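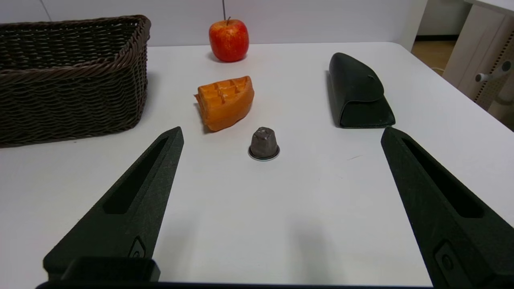 Wrist camera view, capsule between the fingers, basket on the left.

About Flaten

Flaten is a small shop. We set up and look after tabletop robot cells: one arm, one gripper, one white table. Bought from us or from somebody else, doesn't matter much. You call, we come out, or you ship us the gripper and we fix it on the bench.

Started in March with a single cell at Penthorpe. Still running, same table. Most of what's on this page we learned there.

What a setup looks like

Table first. Level it, bolt it, wipe it down. Then the arm, then the fingers, then the camera on the wrist. Camera goes on last and gets checked twice. You want both fingertips in view when the gripper is open and a clear patch of table between them. If one tip drops out of view the bracket is crooked, loosen it and start over.

Then the pick test. Everyday stuff, nothing fancy. A coffee capsule stood up on its rim, an apple, a glasses case, a wicker basket. The capsule is the mean one. Small, shiny rim, sits right on the table, so the fingers have to come in low and even. We run 100 picks on it before we sign anything. If it fails 6 or more we go back to the finger alignment and run all of them again.

Looking after it

Every 20 hours of run time:
Wipe the fingers, dry cloth, no solvent
Look down the slots for crumbs and grit
Check the camera cable where it bends at the wrist
Open and close the gripper with nothing in it, listen

Every 200 hours:
Finger screws out, cleaned, back in at the torque on the card
Swap the finger pads if your set has them
Redo the camera check with the printed grid
Write it in the log. Please. Half our repair calls would be shorter with a log

Scuffs on the tabletop are fine. Gouges aren't, a fingertip will catch on them sooner or later.

Repairs

Bent fingers, stripped screws, dead cameras, grippers that close on one side before the other. We keep spare fingers for the Tadonitz set and for our own. Other makes we can usualy get, ask first. Send both fingers even if only one is bent, they get matched as a pair.

Schwerdtfeger handles our machined parts and has done since the second cell. Lead time depends on them so dont leave it till the day before a demo.

Getting hold of us

Use the form on the contact page. Tell us which arm, which gripper, hours on the clock, and what it was picking up when it quit.

Page updated 2026-01-09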